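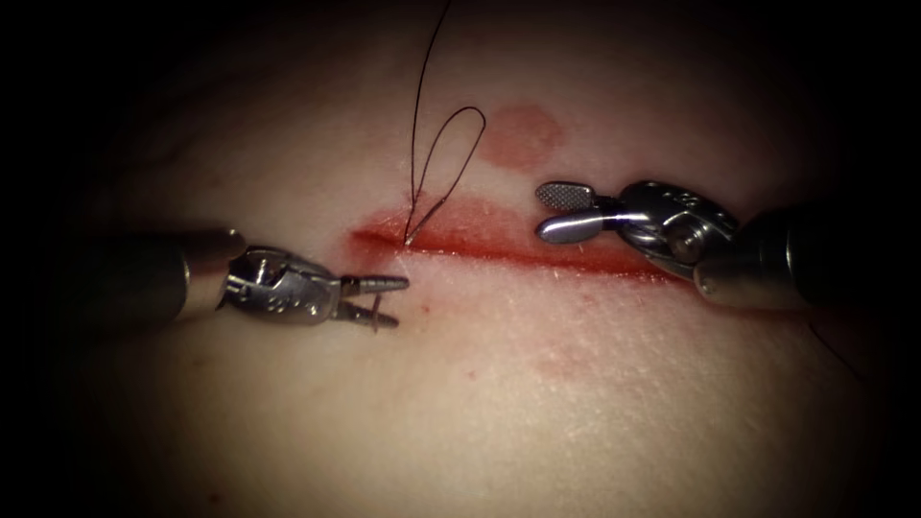 Capítulo 3
La piel, un órgano que se repara solo

¿Cuál es el órgano más extenso del cuerpo humano? Mucha gente piensa en el intestino o en los pulmones, y pocas veces en lo que tiene a la vista todo el día. La piel nos separa del exterior, nos avisa del frío y del roce, regula la temperatura y, cuando se rompe, pone en marcha uno de los procesos más fascinantes de toda la biología: ¡la cicatrización!

En el capítulo anterior estudiamos los tejidos por separado. Ahora los veremos trabajar juntos. La epidermis, la capa exterior, es un epitelio que se renueva sin descanso: sus células nacen en la base, ascienden, se llenan de queratina y acaban desprendiéndose. Debajo está la dermis, rica en colágeno, vasos sanguíneos y terminaciones nerviosas. Por eso un arañazo muy superficial no sangra y un corte más hondo sí — la epidermis carece de vasos.

3.1 Qué ocurre después de un corte

En los primeros instantes los vasos dañados se contraen y las plaquetas se adhieren entre sí hasta formar un tapón. Una red de fibrina lo refuerza, y así nace el coágulo. Llegan después los neutrófilos y los macrófagos, que eliminan bacterias y restos celulares; la zona se enrojece, se hincha y duele. Más tarde los fibroblastos fabrican colágeno nuevo, brotan capilares y las células de la epidermis avanzan desde los bordes hasta encontrarse. La remodelación final puede durar meses, y una herida hecha en enero quizá siga cambiando de color en pleno verano.

Cuando los bordes quedan próximos, por ejemplo gracias a unos puntos de sutura, hay menos hueco que rellenar y la cicatriz suele ser más fina. Se habla entonces de cicatrización por primera intención.

Antes de seguir leyendo

Busca en tu piel una cicatriz antigua y obsérvala con una lupa. ¿Tiene vello? ¿Se ven poros? Compárala con la piel vecina y anota las diferencias en el cuaderno — volveremos a ellas en la actividad 2 y en la lámina de la página 94.

Términos clave: epidermis, dermis, queratina, colágeno, fibrina, fibroblasto.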